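Progress report to the grant fund
Small arms and light weapons identification archive, Radbridge
10 Jul 2021

Work on the archive has gone to plan for most of this period. The entries on towed anti-aircraft mounts are finished, and we have moved on to mortars and their ammunition. The catalogue now holds 2,000 checked entries, each with a source, a place and a note on how sure we are of the identification.

The Grodow collection took longer than we allowed for. Many of the markings had been painted over, and the fuze types had to be worked out from the body shape and the thread. We have left 35 items listed as unidentified.
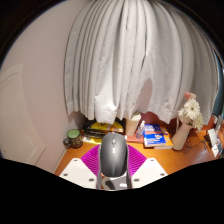

The same collection included 13 mortar bombs with lot numbers that do not match any list we hold. We have written to the museum at Rothe, which keeps factory records for that period, and expect a reply in August. Until then the entries stay marked as provisional and will not appear in the public version.

Spending is within budget. The travel line is underspent, as 2 visits to Valtholm were put off when the store there closed for repairs. We ask to carry that money over to the next period. The scanning line is fully spent.
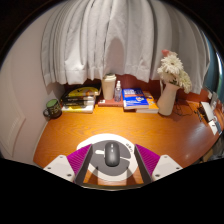

Photographing the manuals has been slower than scanning them, but the bound volumes will not lie flat on the scanner and we do not want to break the spines. Our trial pages were readable except where light fell on the shiny paper used for the fold-out diagrams. A glossy desktop makes this worse, so we will buy a matt grey cloth and a second lamp from the equipment line. Pages already spoiled by reflections will be done again.

Next period we will finish the mortar entries, start on recoilless guns and send the first part of the public catalogue out for outside checking. The Valtholm visits will be rebooked when the store gives us new dates.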